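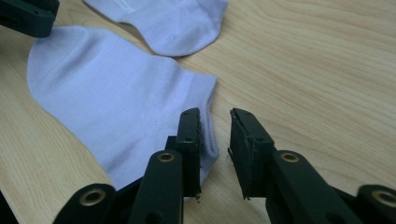
Folding work with the hand-held gripper. Note the rough edges on both grip pads.

Frayed Grip Pads: Your Questions Answered
Last updated June 26, 2024

Hello to everyone at the Heltville and Surnell sites, and thank you for being so patient with us. We've had a steady stream of messages about the grip pads on the Zevley hand grippers, and we thought it would be kinder to put all the answers in one place than to keep sending you bits and pieces by email.

What went wrong?

The short version is that the pads have been wearing out at the edges much sooner than we planned for. The material starts to tear at the tip or along the bottom, little fibers work loose, and then a knit fabric like a sock can catch on them when you open the fingers. You think you've let go, you lift away, and the sock comes along for the ride! In our records we found 135 sessions with a bad release, out of 3,442 that we went back and checked.

Is it dangerous?

Nobody has been hurt, we're happy to say. The pads are soft and so are the things you're handling. What we do worry about is people reaching in to pick a thread out of the pad while the other hand is still working its own gripper, which is an easy way to pinch a fingertip in the linkage. Please put both grippers down first. We know it breaks your rhythm, and we would still much rather have a slow session than a sore finger.

How do I check my pads before I start?

Open the fingers all the way and look at the inner faces under a good light, then run a scrap of sock fabric gently along each edge. If it slides off, carry on. If it drags or catches anywhere, ask for a fresh pair of pads. Do both grippers, even if only one has been giving you trouble, and look over your cables while you're at it.
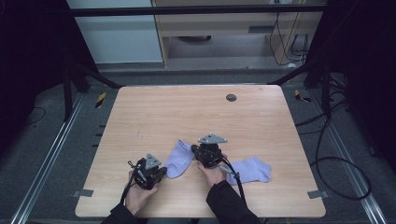

The whole check takes a minute or so once you've done it a few times, and you're welcome to do it again halfway through the shift if something feels off. A drag that wasn't there in the morning is well worth mentioning, even if you can't see anything wrong.

Can I just trim the loose bits with scissors?

Please don't, tempting as it is. We tried it ourselves, and the trimmed edge tore again quickly, usually deeper than before. Tape isn't a good fix either. It makes the face slippery, and people end up squeezing harder to make up for it.

How much wear is too much?
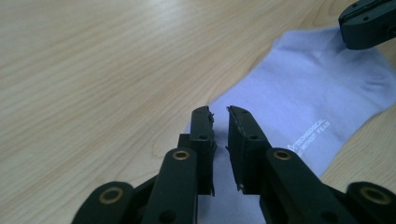
Our rule used to be that pads were changed every 800 grasps, and that number turned out to be far too generous for fabric work. From now on we go by how the pad looks and feels, whatever the count says. A bit of flattening on the face is fine and you can leave it alone. Small ragged bits sticking out near the tip, like those on the left finger here, mean the pad is done, even though the rest of the strip may have plenty of life left in it. The top end is easy to miss when you're watching the sock between the fingers, so do give it a proper look.

What happens to the sessions recorded with worn pads?

We're keeping them, with a note attached, so please don't delete anything on your end. If you remember a sock sticking and you didn't log it at the time, send us the session number and whatever you can recall. A late note is still a help to us.

When will the new pads arrive?

We have enough of the current type to refit 18 grippers right away, and those are going out to the sites with the most fabric work first. The redesigned pad, from Dhillon, has a rounded edge and should reach everyone in August. Until then, keep checking, and ask your site desk for spares whenever you need them.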